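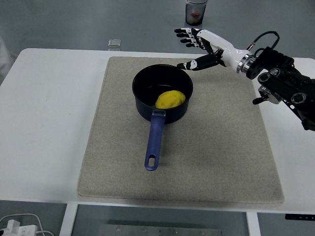

Flilton Road Runners - Fundraising & Events Board

Topic: Relay or sponsored 10K for the hospice this year?

hillrepeat_regret
9 March 2018

Starting a thread for this before it gets decided in the parking lot again.

Last spring we did the sponsored 10K for the Garnar hospice and raised $3500. Good money, nice morning, one goose incident. The suggestion going around now is to drop the 10K and run a relay along the Jollska trail instead, start to finish, passing a baton and presumably our dignity from one person to the next.

I like the relay. I also like knowing what I'm signing up for, and so far all I've seen is a line drawn on a map with a highlighter. Thoughts please, ideally before the end of March, when the county wants the trail permit form.

slowbutloud
Relay. The 10K was fine but I've asked the same people at work for the same ten bucks two years running and they've started taking the stairs when they see me at the elevator. Give me something new to tell them.

Mrs_Negative_Split
I'm going to be the unpopular one. The 10K works. People know it, the course is measured, the high school lets us use the bathrooms. Last time this club did a relay (some of you weren't here) leg four started running before leg three had arrived, and leg three spent a long time standing at a bus shelter holding a stick.

kneebrace_left
I was leg three.

Mrs_Negative_Split
I know you were, hon.

kneebrace_left
It was a good stick. I still vote relay.

gelpacket
Question about the money. Does the 3500 include the matching thing from Hirose Tire or is that on top? If Hirose is only matching a "race" then we should ask them before we turn it into something else. I don't want to find out in May that a relay isn't a race.

hillrepeat_regret
Included. We raised 2500 ourselves and Hirose put in 1000. I can ask if they mind what shape the running is. My guess is they care mostly about the banner, which they would like to be the right way up this time.

slowbutloud
The banner was the right way up if you were running toward it.

out_the_back
Relay is a problem for those of us at the back and I wish that came up more often in these conversations. In the 10K I finish when I finish, somebody hands me a banana, done. In a relay there's a team waiting on me. I joined a club where the pace page says "all speeds" and I took that personally.

Mrs_Negative_Split
Seconded. Also cars. A relay on the Jollska trail means people parked at every road crossing and then somebody driving around collecting them. Who's got that many cars free on the same morning?

wetsock_willing
I have a minivan. It smells like soccer but it's available.

On the pace thing, couldn't we do the legs in pairs? Two to a leg, slower one sets the speed, and you put down the pair you want. We did that at my old club and it was the most fun I've had in a bib. Nobody timed it and nobody was sprinting at the handover except one dentist.

out_the_back
Pairs I could live with. I'd want it written down that it's untimed though. "Untimed" at this club has historically meant eleven people looking at their watches.

gelpacket
I will be looking at my watch. I just won't tell you what it says.

kneebrace_left
What are we carrying? If it's the stick I'd like first refusal.

slowbutloud
Something to do with the hospice would be better than a stick. Do they have a flag, or a bear, or anything?

hillrepeat_regret
I'll ask about a bear.

Got through to Hirose Tire meanwhile. They are happy with a relay, they'll match up to 1000 same as before, and the man on the phone did ask about the banner without my bringing it up.

Mrs_Negative_Split
OK, but can we talk about entry fees? The 10K made 400 of that total just from outsiders who aren't in the club and turned up because they'd seen the poster at the library. Runners from out of town will pay to do a 10K. They won't pay to be dropped at a road crossing with a stranger. So the relay starts 400 behind, before anyone has bought a safety pin.

gelpacket
That's fair and I hadn't thought of it. I was leaning relay and now I'm leaning against a wall.

wetsock_willing
Sell the last leg. Finish is at the Garnar bandstand, so let anybody join for the final two miles for five dollars, kids free, strollers fine. You get the library poster people, and you get a crowd coming in at the end, which the 10K never had. The 10K finish is me and a folding table.

slowbutloud
Oh that's good.

out_the_back
That is good. It also means the last pair isn't running in alone to the sound of somebody stacking chairs. I have some experience of this.

Mrs_Negative_Split
I'll admit that it's better than the highlighter map. I still think we're making work for ourselves. The permit for the 10K is one page. The trail one wants a marshal plan for each crossing, and last I looked the Flilton end was closed for resurfacing, with no date on the sign.

hillrepeat_regret
I ran up there this morning. Sign's still up, surface looks done as far as the first gate, and past that I didn't go because of a man in a vest who had views. I'll call the county. If the Flilton end isn't open we start at the old depot and lose one leg.

kneebrace_left
Lose leg three.

gelpacket
Proposal so this doesn't reach page nine: relay if the county says the trail will be open, 10K if it won't. Pairs, untimed, open last leg. We need the answer by the time the form is due either way.

Mrs_Negative_Split
I can agree to that, provided I'm down as having grumbled. I'll do the marshal plan too, before one of you does it in highlighter.

wetsock_willing
Minivan confirmed. Bring your own towel to sit on.

out_the_back
In, if paired with someone who likes walking the hills. Not "doesn't mind." Likes.

slowbutloud
I'll walk them with you. I'll be talking the whole way, check the username.

out_the_back
I'd noticed. Fine.

hillrepeat_regret
Going with gelpacket's version then. I've put the sign-up sheet on the clubhouse board next to the lost gloves, names in pairs please, and if you don't have a partner put a question mark and I'll match you up. Sponsor forms are the same as last year with "10K" crossed out until we hear from the county, so don't use pen on that line yet.

The hospice does have a bear, by the way. It's three feet tall.

kneebrace_left
Stick it is.

slowbutloud
No no no. Bear.

gelpacket
Does it fit in the minivan?

wetsock_willing
Seat belt and everything.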